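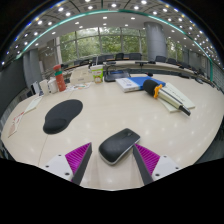 Tuesday, late

Third day with the Stendby kit and I think I finally like it. Don't tell Girish. He's been saying since February that we should just lease the thing from Esteck and stop dithering, and if I come around too fast I'll never hear the end of it.

So the trial is the hand-held gripper plus the training service, where you do the pick-ups yourself, by hand, and they turn your recordings into something the arm can follow. 125 pick-ups per object is what they ask for. I did the mouse this morning on the big conference table, next to its pad and everybody's stuff, papers, a drink cup, the microphone with the orange ring on it. Cormac wanted to clear it all off first and I said no, the whole pitch is that it copes with a normal messy desk, so let's give it one!

The mouse is a pig to grab, by the way. It's black and rounded and it was lying on a diagonal, and I kept coming in with the right finger practically touching it and a big gap on the left. Babita says I do the same thing parking. She's much better at it than me (steady hands, she used to do nails) and she got through her set before lunch while I was still muttering at mine. I do love the ribbed pads though, that bright magenta. You never lose track of where the tips are.

Things I'm less happy about. My wrist is sore. The manual is three pages and one of them is the warranty. And the quote is 610 a month for the service on top of the hardware, which made Mamta go very quiet on the phone. She wants to know what Drosbridge would pay if we took the 60-day plan instead, and I said I'd ask Santosh, and then I forgot to ask Santosh. Must do that first thing.

Oh, and the upload. It sat there for ages this afternoon with no progress bar, just a little spinning dot, so I went and got a coffee and came back and it was still spinning. I wrote to Malhotra's support people and got a real answer from a real person before I left, so points for that. She said split the session up, so I'll try smaller batches tomorrow.

Microphone next. I've been putting it off, it's a long awkward shape and I can't decide whether to take it by the body or up near the foam. Babita votes body. Going to bed with an ice pack on my wrist.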